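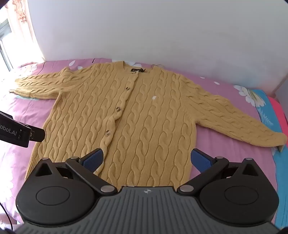 Folding a sweater sounds too easy for a robot, one kid wrote to me before I went to the Nolline open day, and couldn't they pick something harder?

By the Genell Kids Page writer
January

I get why you'd think that! I thought so too, right up until I spent a morning at Nolline, the robot workshop in Nallstead, and watched people teach machines how to tidy up clothes.

Try something for me. Grab a sweater and toss it on your bed. Which part is the front? Where are the sleeves? You knew right away, didn't you? A robot has to work all of that out. A mug keeps its shape wherever you put it, but a sweater can flop, twist, bunch up or turn inside out – and then it looks like a totally different thing.

So how does a robot learn? At Nolline, a person goes first. You hold a gripper, which is a kind of robot hand with two fingers, and you do the job with it yourself. The one in the picture has blue finger pads with a fine, grippy texture, and it's reaching over a yellow cardigan with big chunky cables and brown buttons. A camera records everything, and later a computer studies the recordings to learn which moves go together.

One go is nowhere near enough. The team made 193 recordings of folding before the robot got to try. (My mom would have loved that much folding.)

Visitors got a turn too, and I was terrible! You have to pinch the cloth, lift it, bring it across and let go, and my sleeve kept sliding right back out. My first fold took 90 seconds. By the end I had it down to 19, and I was so proud I did a little dance.

Then came the robot they call Guo. It picked up a sleeve very slowly, stopped, and laid it across the middle. Everybody clapped. On its next try it grabbed nothing but air, and everybody clapped for that as well – those misses help the team decide what to practice next.

If you want to try it at home, fold a shirt using only two kitchen tongs. Ask a grown-up first, and start with something small like a washcloth. Socks are weirdly tricky.

19 comments
Share this story

We use cookies to remember your settings. Accept | Manage choices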